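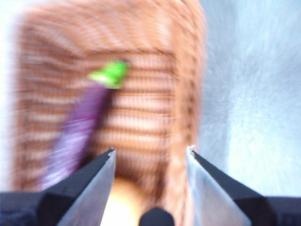 What does a buyer get under the revised Harklow equipment plan?
One bench arm, one two-finger gripper with a wrist camera, mounting hardware, and a fixed service allowance, billed on a single schedule over 19 months.

CLOLLANO, July. Harklow has revised the purchase terms for Predeck, its bench-top handling package for small food packing and kitting rooms. The new terms replace the three separate quotes that customers previously received for hardware, installation and service. Orders placed under the old terms will be honored as written.

Under the revised plan, a customer pays a deposit at order and equal monthly payments after site acceptance. Spare gripper fingers, cables and one annual inspection are included in the monthly figure. Guarding, air supply and changes to the building's electrical service are excluded and remain with the customer.

Harklow based the change on a review of 212 quotes prepared for sites with fewer than 50 employees. In 339 line items flagged by customers as unclear, the most frequent subjects were cable replacement, finger wear and the cost of retraining the system for a new product. Retraining is now priced per product family and listed on the first page of the quote.

"Most of these buyers have one budget line for equipment and it closes in the fall," said Unathi Ngubane, who manages commercial planning at Harklow. "They need the second-year cost when they sign for the first. The old paperwork made them ask for it."

Bench trials for the package use woven baskets and mixed light goods. Sites that pack into rigid trays or cartons may request a trial with their own containers before paying the deposit. Trial requests should state container dimensions, item weights and the available bench depth. 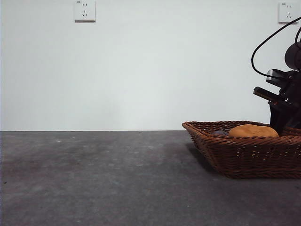 Black arm and gripper at a wicker basket holding a bread roll, on a dark gray tabletop.

Lead time is around 9 weeks from receipt of the deposit. Site acceptance is carried out by Masilela, the installation contractor for all Predeck orders, and consists of a power check, a reach check and one full shift of supervised operation. If a unit fails acceptance, monthly payments do not start until the fault is cleared.

Customers planning for the next budget year can request a planning sheet covering floor space, power draw, expected spares use and end-of-term options. At the end of the term the unit may be kept for a fixed fee, returned, or exchanged against a new order. The fee is stated in the original contract.

Existing Predeck owners may move to the new service terms at their next inspection. No hardware change is required.

Contact: Harklow Commercial Planning, Clollano office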